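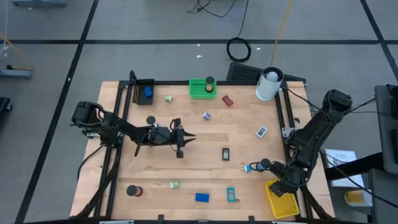 Bench, mid-sort. Bins and baskets out, handhelds on the top.

April, 9:40 or so

Sorting the bench stuff properly this time. The last attempt was in the winter and lasted until somebody needed a basket for something else. The rule for today is that everything gets picked up, looked at, and put in a container with others of its kind. If it has no kind, it gets thought about later, which is how we got here.

Containers in play are the black bin, the green basket with the holes in the sides, the yellow slatted basket, and the white round tub. I had a color scheme for these once. It is written on page 110 of the old notebook and I disagree with nearly all of it.

What I'm going with:

Black bin: blocks and anything solid that can be dropped without remorse. The blue block is in there already and can stay.

Green basket: jars. There's one in it now with a black lid and orange-brown contents. No idea what the contents are. Kelisell sent us a batch of jars for the Palma work and the packing list had 119 lines on it, with "misc., brown" used more than once. I'm treating it as misc., brown. Do not open it to find out.

Yellow basket: undecided. I want it for the small cylinders, but the slats are the sort of thing a small cylinder regards as an exit.

White tub: round things. The pale one can stay where it is.

Handhelds don't go in any basket. The red one with the little gray display and the white one with the dark display areas both go back to the shelf by the door, display up. Whoever has been storing them under the extension cords, we should talk.

10:25

Cylinders. We own far too many short round objects with a colored stripe. Stetiditz used to sell a divided tray for exactly this, 200 compartments, and we voted against it on the grounds that we would never have that many small things. I have been finding evidence against that vote all morning.

The method, for whoever does this next:

1. Pull every small cylinder out to the clear part of the bench before putting any of them away. Sorting straight into the basket feels faster and gives you a basket of cylinders, unsorted.

2. Group by color. Green and white together, purple and white together. Light blue and white is its own group until I hear a good argument.

3. Dark ones with a pink band: stand on end against bare wood and look straight down. From the top they are a flat dark disc and could be any of six things we own, so check the band before deciding. 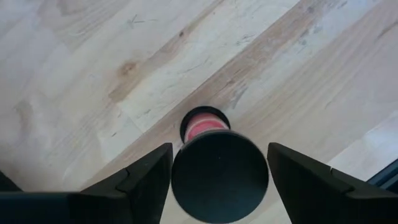
4. Anything with a pin sticking out goes in last, pin down. I have a thumb that can explain this one.

5. Write the group on tape and put the tape on the container. On the container, please. Last time it went on the lid, and the lids are all black and all fit each other.

11:15

Step 2 has collapsed a little. Color is a fine way to sort until you get to the jar with the blue body, which by color belongs with the light blue things and by every other measure is a jar. Overruled the system. It's a jar. Green basket.

Also noticed how scuffed the wood is getting, fine gray hairlines all over the pale parts. The knot is fine. The knot will outlive all of us. The last coat of finish was the Tanora oil, can number 732 if anyone wants to reorder, and the can says it resists abrasion from normal use. I would like to know what they picture when they say normal. Plan is a light sanding with the grain once the top is clear for a whole day, so presumably never.

For now: felt under the tub, and no sliding baskets. Lift them. They weigh nothing.

1:30

Back from lunch and on to bottles, which I had forgotten were a category. Small ones, green label band. By color these would go in with the green and white cylinders, and I can already see the argument in the margin of this page. Bottles are bottles.

Handling note: these get picked up around the middle and kept off the wood until their container is chosen. Set one down on its side and it finds the floor.

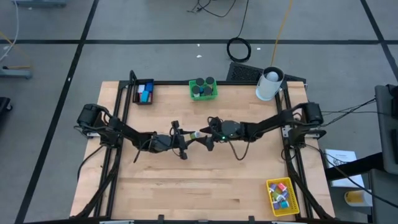

Green-band bottle, held nearly level over the bare top.

Still to do:
- pick a container for bottles (yellow basket? they're too fat for the slats, I think; measure first)
- tape labels, see step 5
- move the handhelds to the shelf
- find out who has the other half of the lids
- ask Kelisell about misc., brown, in writing, so that there's a reply to pin up

If the yellow basket gets the bottles then the cylinders are homeless again, and I'm back to looking up the price of the divided tray. Checked the old Stetiditz catalog page. Discontinued. Going to try two muffin tins from the kitchen cupboard tomorrow and will report.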